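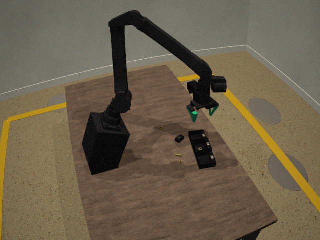 그림 3. 가는 가로 줄무늬 결이 있는 직사각형 목재 탁자.

3.2 공용 작업실 탁자의 표면 관리와 이용자 평가

공용 작업실의 목재 탁자는 가정용 식탁과 다른 방식으로 닳는다. 가정에서는 앉는 자리가 대체로 정해져 있어 마모가 특정 가장자리에 몰리지만, 공용 작업실에서는 이용자가 날마다 바뀌고 작업의 종류도 일정하지 않다. 납땜을 하는 사람과 가죽을 자르는 사람이 같은 탁자를 이어서 쓰는 경우가 흔하다. 이 절에서는 Larulora 지역의 공용 작업실 18곳에서 수집한 이용 후 설문과 관리 일지를 바탕으로, 탁자 표면의 상태가 이용자의 평가와 어떤 관계를 보이는지 정리한다.

설문은 퇴실할 때 작성하는 한 장짜리 용지로 받았다. 기재가 빠진 용지를 제외하고 분석에 쓴 응답은 1,892건이다. 문항은 탁자 높이, 표면의 청결, 표면의 거칠기, 조명의 네 항목이며 각 항목 아래에 자유 기술란을 두었다. 자유 기술란은 비워 둔 응답이 많았으나, 적힌 내용은 예상보다 구체적이었다. 특히 거칠기 항목에서 이용자들은 "종이가 걸린다", "소매에 올이 뜯긴다"처럼 자신이 하던 작업에 빗대어 표면을 설명하였다.

관리 일지는 작업실마다 양식이 달랐다. Gratside가 운영하는 작업실은 닦은 날짜와 사용한 세정제를 따로 적는 반면, 개인이 운영하는 작업실은 "탁자 손봄"과 같은 짧은 기록만 남긴 경우가 있었다. 후자는 운영자와의 면담으로 보충하였다. 면담에서도 시기를 확정하지 못한 기록은 시계열 비교에서 제외하고 관리 방법의 분류에만 사용하였다.

관리 방법은 크게 기름 마감을 주기적으로 다시 하는 방식과, 도막을 입힌 뒤 손상이 눈에 띌 때까지 그대로 두는 방식으로 나뉘었다. 기름 마감을 택한 작업실에서는 표면의 거칠기에 대한 불만이 적었다. 다만 마감 직후에는 냄새와 끈적임을 지적하는 응답이 늘었고, 이러한 지적은 환기가 어려운 지하층 작업실에 집중되었다. 도막 방식의 작업실에서는 불만이 한동안 거의 없다가 도막이 들뜬 뒤에 한꺼번에 나타났다. 한 운영자는 들뜬 부분을 사포로 갈아 내고 그 자리만 다시 칠하였는데, 이용자들은 이를 얼룩으로 받아들였다.

색의 차이에 대한 반응도 일정하지 않았다. 목재는 결의 밝고 어두운 부분이 섞여 있어 오염과 무늬를 구별하기 어려울 때가 있다. 결이 뚜렷한 탁자에서는 작은 오염이 잘 드러나지 않는 대신, 깨끗한 표면을 지저분하다고 적은 응답이 간간이 나왔다. 조명의 색온도가 높은 방에서는 분홍빛이 도는 갈색이 회색에 가깝게 보인다는 의견도 있었다. 본 연구는 조도와 색온도를 함께 측정하지 않았으므로 이 의견을 따로 검증하지는 못하였다.
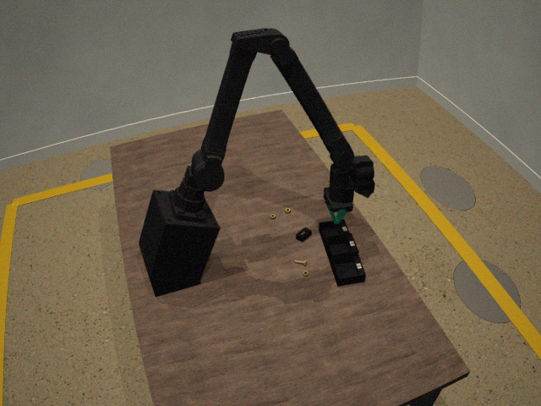

그림 4. 옅은 청회색 벽의 방 안에 놓인 목재 탁자. 탁자 오른쪽에 긴 검은색 부품 정리함이 있다.

벽과 바닥의 마감은 애초의 조사 항목이 아니었으나 자유 기술란에서 반복해서 언급되어 분류에 추가하였다. 이용자들은 탁자만 떼어 놓고 평가하지 않았다. 바닥에 반점 무늬가 있으면 떨어뜨린 나사를 찾기 어렵다고 하였고, 벽이 밝으면 탁자의 흠집이 더 눈에 들어온다고 하였다. 벽을 새로 칠한 작업실 한 곳에서는 탁자를 손대지 않았는데도 표면 청결에 대한 평가가 낮아졌다. 같은 시기에 이용 시간이 연장되었으므로 도색의 영향만을 분리해 내기는 어렵다.

작은 부품을 담는 정리함의 위치도 표면 손상과 관련이 있었다. 정리함을 늘 같은 자리에 두는 작업실에서는 그 밑면을 따라 긁힌 자국이 생겼다. Tomar 작업실은 정리함 아래에 얇은 펠트를 깔아 긁힘을 줄였으나, 펠트에 금속 가루가 박힌 뒤에는 오히려 표면이 더 빨리 상하였다. 펠트를 교체하는 주기는 관리 일지에 적혀 있지 않았고, 담당자는 더러워 보이면 바꾼다고 답하였다.

관찰 기간 15개월 동안 탁자 상판을 통째로 교체한 작업실은 4곳이다. 교체 사유는 갈라짐, 휨, 약품에 의한 변색으로 기록되어 있다. 교체한 뒤에는 모든 항목의 평가가 올랐지만, 탁자 높이처럼 교체와 무관한 항목까지 함께 오른 점은 해석에 주의가 필요하다. 새 상판의 두께는 이전 것과 같았고 다리도 그대로 사용하였다. 항목별 점수가 서로 독립적이지 않을 가능성은 5절에서 다시 다룬다. 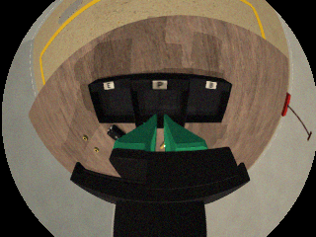
Felicja Wróbel
Trarkar 실내환경연구실 | 원고 접수 15/02/2023

3.3 부분 보수 자국에 대한 면담

설문만으로는 이용자가 얼룩이라고 부르는 것이 무엇인지 알기 어려웠다. 이에 6월에 보충 면담을 실시하였다. 면담 대상은 자유 기술란에 '얼룩', '자국', '색이 다름' 가운데 하나를 적은 이용자로 한정하였으며, 면담은 해당 탁자 앞에서 진행하였다.

응답자들이 손으로 가리킨 부분은 관리 일지의 보수 위치와 자주 어긋났다. 보수한 자리를 전혀 알아차리지 못한 사람도 있었고, 손대지 않은 곳의 짙은 결을 커피 자국으로 여긴 사람도 있었다. 경계가 곧은 어두운 부분은 곡선으로 번진 부분보다 오염으로 지목되는 일이 적었다. 목공 경험이 있는 응답자는 이를 판재의 이음이나 그림자로 추정하였다.

보수 사실을 먼저 알려 준 경우에는 평가가 달라졌다. 응답자들은 같은 자리를 다시 만져 본 뒤 사용에는 지장이 없다고 말하였고, 일부는 처음에 적은 점수를 고치고 싶다고 하였다. 점수의 수정은 받지 않았으며 발언만 기록하였다. Gratside의 작업실은 이후 보수한 탁자에 날짜를 적은 작은 표를 붙이기 시작하였다. 이 조치 이후의 응답은 본 연구의 분석 대상에 포함되지 않는다.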